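Ticket 864 — Brerkdale bar, table bookings showing as closed
Opened by: Gwenaël Texier
Product: Vinano reservations
Status: resolved

Customers trying to book at our Brerkdale bar get the message "This venue has permanently closed". We did close the Paquette site in June when the lease ended, but Brerkdale is trading as normal. Phone bookings are fine. The fault is only on the website.

Checked so far: opening hours are correct, the deposit page loads, and the menu is up to date. Cleared the cache and tried two browsers — same message.

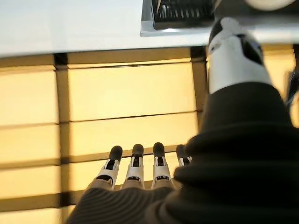

Were any existing bookings cancelled when the message appeared? None were cancelled, and the full list is still in the diary under the Brerkdale tab.

Reply from Ikine support, 9 am: Both bars shared one venue record. When Paquette was marked as closed, the change was applied to the whole record. We have split them and set Brerkdale back to open. Please make a test booking.

Update from Gwenaël: Test booking went through and the confirmation email arrived. Capacity had gone back to the default of 300, so I changed it to 200 — our actual limit. Paquette still shows as closed, as it should. Happy for this to be closed.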